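Back to paper (again)

2020-01-27

So I've gone back to a paper planner, and I'm kind of in love with it! I spent most of last year with everything in my phone, and by December I had 785 reminders in there, most of them overdue and a few of them for things I don't even remember agreeing to. Every buzz made me want to throw the thing in the river.

I picked up a Gruline at the stationery shop in Cutdale (the plain weekly one, not the one with the stickers and the mood charts). It was $13, and the paper is thick enough that my pens don't bleed through, which was my big complaint with the Tranar I had before.

My system is pretty loose. Black pen for appointments, pencil for anything that might move, red for the stuff I can't miss. I give it 30 minutes on the first morning of the week, with coffee, before I look at email. No more than 3 big jobs per day. If I write down a fourth I end up doing none of them and cleaning the oven instead.
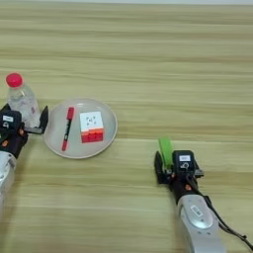
The monthly pages are still mostly blank, and I'm trying to be okay with that. I did put in the dentist, the car inspection and dinner at Benítez for our anniversary, in red, with a box drawn around it. Next up is figuring out where to keep the grocery list, so if you have a way that works, tell me in the comments!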